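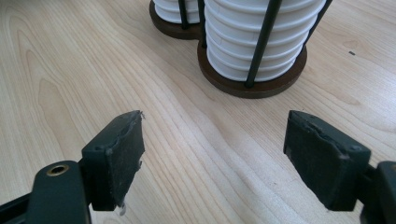
Gebreyes Listening Archive: Progress Report to the Bandis Fund

Reporting period: second half of the grant, to the end of November

1. Purpose of the grant

The grant supports the transfer, cataloging and public release of regional electronic dance music recorded between the late 1980s and the early 2000s. The source material is mostly DAT and cassette, with a smaller share of dubplates and white-label 12-inch pressings. Most of it was never issued commercially. The grant also pays for a licensed public listening service and for one short run of reissues on the Palturex label.

2. Summary of status

Transfers are ahead of plan. Cataloging is on plan. Rights clearance is behind plan, and the reissue schedule has moved as a result. Spending is within the approved budget lines, with one transfer between lines requested in section 8.

3. Transfers

The target for the full grant is 3098 sides. In this period the transfer room completed 561 sides, against a planned figure of 438. The gain comes mainly from running two cassette decks in parallel after the second deck was returned from service with matched heads. DAT transfers still run in real time on a single machine, and we do not plan to change this.

All transfers are made at 24-bit, 96 kHz for analog sources. DAT sources are captured at their native rate, either 44.1 or 48 kHz, with no resampling at the preservation stage. Azimuth is set by hand for each cassette side. Where a tape was assembled from more than one session, azimuth is checked again at each join, and the join is noted in the file log.

Dropouts on DAT remain the main technical problem. Tapes recorded in long-play mode are worse than the rest. Our procedure is to make a second pass after a full wind and rewind, then compare error logs. If the second pass is cleaner, it becomes the preservation copy and the first is kept as a reference. If neither pass is usable, the tape is set aside for a machine with adjusted head alignment. We have asked for a quote on that work and will report it in the next period.

Several dubplates show loss of lacquer near the outer edge. These were moved to the front of the queue and transferred once each, at full speed, with no test plays.

4. Cataloging

Records are entered in Zira, the catalog system adopted at the start of the grant. The schema now has separate fields for artist name, alias and project name. This was needed because many producers of the period worked under several names at once, sometimes on the same tape, and the earlier single field gave poor search results.

Tempo is now measured from the transferred file and stored to one decimal place. Tempo as written on the sleeve is kept in a second field. The two values differ often enough, usually from deck speed error or a DJ's pitch setting, that both are useful to researchers. 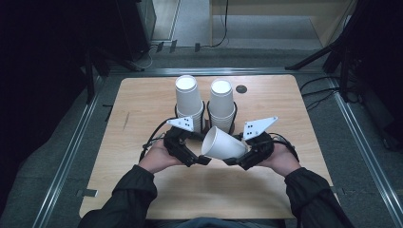 Genre terms remain a point of discussion. The term list supplied with Zira groups trance, hard trance and acid trance under one heading and has no entry for bouncy techno. We have added local terms and mapped each one to the nearest parent. Labels used by the artists themselves are entered as free text and are not corrected.

Live sets are cataloged at the level of the set. Track listings are added only where a written list exists or where the track can be identified with confidence. Unidentified tracks are marked with a start time so that listeners can report them.

5. Rights clearance

Clearance is the slowest part of the work. Original studio tracks by a single producer are usually simple once the producer has been found. DJ sets are not, as each one contains material by many rights holders. We have stopped seeking full clearance for sets and now offer them for on-site listening only.

Uncleared samples are the second difficulty. A number of the strongest studio tracks use vocal samples from commercial records. These are held back from the online service and from the reissue program. Two producers have offered to supply versions without the samples, made from their original sequencer files. Where the files open correctly and the hardware is still available, these versions will be accepted and cataloged as new recordings with the current date.

6. Public listening service

The online player was opened to a closed test group in this period. Testers reported three faults: gaps between the two sides of a cassette, wrong durations on long DAT files, and slow loading on mobile connections. The first two have been fixed. The third is being addressed by serving a lower bit rate by default, with the higher rate as an option.

Loudness is matched on the listening copies only. No limiting, noise reduction or equalization is applied to preservation files. Light hum removal is allowed on listening copies and is recorded in the log when used.

7. Reissues

The first Palturex release was planned for this period. It has moved to the spring. The cause is the clearance of one track on side B, which has two credited writers and only one signed agreement. The other tracks are mastered and approved. If the second agreement is not in place by February, the track will be replaced with an alternate from the same producer – already cleared – and the side will be recut.

The planned pressing run is unchanged at 2000 copies. The plant has confirmed that its quoted price will hold if the lacquers arrive before the end of March. Test pressings will be checked on two turntables, one with a standard DJ cartridge and one with a fine-line stylus, as inner-groove distortion was audible in the reference cut of the longest track.

8. Budget

One change is requested. Deck servicing cost more than planned, and travel cost less, as most interviews with producers were held by video call. We ask for approval to move the unspent travel balance to equipment maintenance. No increase in the total award is sought.

9. Work planned for the next period

Transfers: complete the remaining cassettes from the two largest deposits, then begin the long-play DATs set aside in section 3.

Cataloging: finish the alias review and publish the local genre terms.

Listening service: open to the public once the mobile loading fault is closed.

Reissues: deliver lacquers to the plant and approve test pressings.

The updated transfer log and the budget table are attached separately. A decision on the request in section 8 is needed before the next service booking for the decks, which falls in January.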